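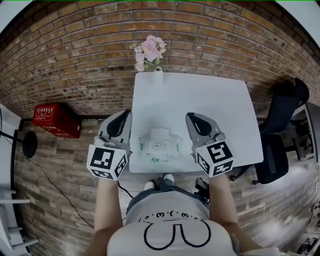

I started sending thank-you boxes to my team at Stutia two years ago, and I've gotten the routine down to one quiet morning (coffee required!). If you run a small business and want to show people you noticed their work, this is how I do it.

## 1. Set a budget first

Mine is $400 for the whole round, postage included. Last time I spent $372 and put the leftover toward stamps for next year.

## 2. Write the notes before you shop

I know, it feels backward. But once I've written down what each person did, I have a much better idea of what they'd like. Mention one real thing: the Temholm order she rescued, the night he stayed late on the phones. Keep it to 2 or 3 sentences and write it by hand.

## 3. Order small and useful

I buy hand cream and tea from Liao, and notebooks from Nadness when they have the lined ones in stock. Skip anything with your logo on it. A mug with my company name is an ad, and my team knows it!

## 4. Mail to home addresses

Ask for these in August, well before you need them, and double-check apartment numbers. I put the note on top so it gets read first.

## 5. Give them an hour off

Slip in a card good for one long lunch, any day they pick. Mine get used up within the month.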